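Keeping Fruit in a Room Without a Pantry

Osvaldo Damasceno lays out storage for small shared rooms, the kind with one desk, one refrigerator and no cupboards. He works for Grindach, a fit-out office that has finished 82 such rooms. Hacer Kılıçarslan spoke with him on 11/19/22 about fruit, shelf depth and the space between furniture and appliances.

Damasceno begins with the basket. He specifies plastic with openings in the sides, and he wants handles at both ends. "A solid bowl holds moisture at the bottom," he said. "The lowest piece goes first and you find it last. With a perforated basket you get air on most of the skin, and you can rinse the whole thing in the sink."

He also wants the basket close to the refrigerator door, so that unloading is a short reach. 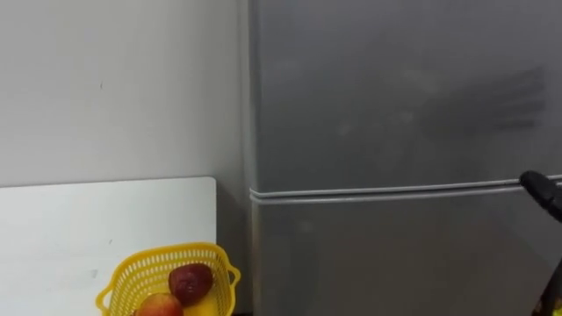
The gap beside the appliance is the next item on his list. A refrigerator pushed tight against a desk or panel has trouble shedding heat, and the door may bind at the hinge side. "Leave the gap and leave it empty," Damasceno said. "People slide trays in there. Then the trays touch the side wall and the compressor runs longer." At the Tkachuk building, his office went back in February and moved 19 desks to open that space up again.

Asked which fruit belongs in the cold, he gave a short answer. Pomegranates and apples go in. Bananas stay out. Pomegranates hold well at low temperature provided the rind is whole, and he advises against washing them before storage. "Wipe it dry and put it on the shelf. Water sits in the crown, and mold starts in the crown."

Kılıçarslan asked whether the shelf itself makes a difference.

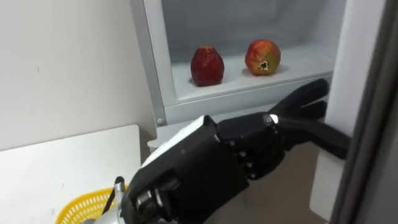 "A raised lip at the front is worth having," he said. "Round fruit rolls when the door is pulled hard. Without a lip it ends up on the floor." He prefers a single layer with space between pieces. Stacking bruises the lower row, and bruised fruit affects its neighbors. His office sets a shelf limit of 80 percent of the floor area, measured with the fruit in place.

On finish, he had fewer opinions. Brushed silver doors show hand marks and white ones show scuffs. Both clean up with a damp cloth and a little dish soap, wiped along the grain where there is one.

The desk drew a longer reply. Damasceno favors a front edge with a shallow curve when the desk runs up toward a refrigerator, as it gives a person standing there more room to turn. 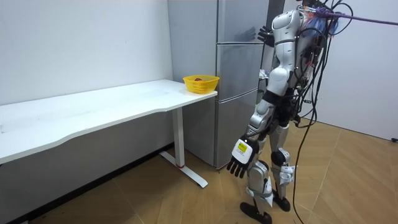
The long white desk with its curved front edge, and the silver refrigerator.

"A straight edge is cheaper and easier to cut," he said. "I still ask for the curve. You stand at the refrigerator, you turn with something in your hands, and your hip clears the desk."

His next job is at Iltutent, where the rooms are narrower and the refrigerator doors will have to be rehung to open the other way.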